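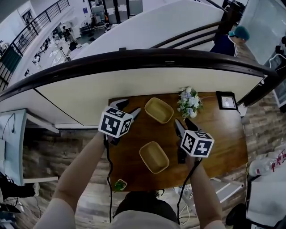

Good practice for handheld gripper work: progress report, second quarter
Prepared for the Trundero fund by Dennis Cropper, Ulleo

Summary

We promised you a rulebook by the end of June. We have most of one. Version 3 runs to 30 pages, down from 64 in version 1, which was thorough and which the operators used mainly to level a monitor. The table layout and recording chapters are finished. The chapter on cables is still being argued over, and I will come to that.

What was done

The operators at Cornosberg have been working under the draft rules since March. They put a small object in a basket, or move a basket, or tidy a tabletop, with a gripper in each hand, and the rules say what has to be true before, during and after. We reviewed 200 of their recordings against the draft. Of these, 77 broke at least one rule. I was ready to be disappointed in the operators until I read the rules again. A good many of the breaches came from rule 12, which asked for the gripper markers to be "fully visible at all times." Nobody with two wrists can comply with that. Rule 12 now says the markers should be kept clean, flat and uncovered, and that the operator should not rest a sleeve on them.

Rule 5 (clear the table of everything not in the task list) has gone the other way. We had it as a suggestion and it is now firm, with one change: decorative items are allowed if they are on the list. Baskets, artificial flowers, a picture frame or a small dish may all stay out, provided somebody wrote them down first. The first list sent in under the new wording read "usual stuff." We sent it back.

Bystanders

The original proposal assumed a closed room. Cornosberg is an open building with desks and walkways, and people have jobs to do in it. Version 3 drops the closed room and asks for three things instead: a notice at each approach to the table, agreement from anyone who regularly sits within view, and a way for a passer-by to ask for a recording to be deleted. Two people have used the last of these. Both requests were handled the same day, one of them by me, slowly, with the manual open.

Cables

Sorrentino, who are reviewing the draft for us, want every cable fixed to the operator's arm at two points. The operators want one point and have explained why at length. Our position is that a cable must not cross the work area or hang where a foot can find it, and that how many straps this takes is up to the person wearing them. Sorrentino have asked for evidence. We are collecting it, and it will consist of people moving baskets with one strap and then with two.

Spending

We are within budget. The underspend on travel has gone to operator hours, as agreed with you in April. The line marked "signage" is larger than planned because the first set of notices had a spelling mistake in the word "recording."

Next quarter

Cable chapter settled, or at least printed. A one-page checklist for the start of a shift, which the operators asked for and have partly written already. A second review of recordings, this time by somebody who did not write the rules. We would also like to talk about extending the trial to a second site, and Tuesday mornings are best for a call.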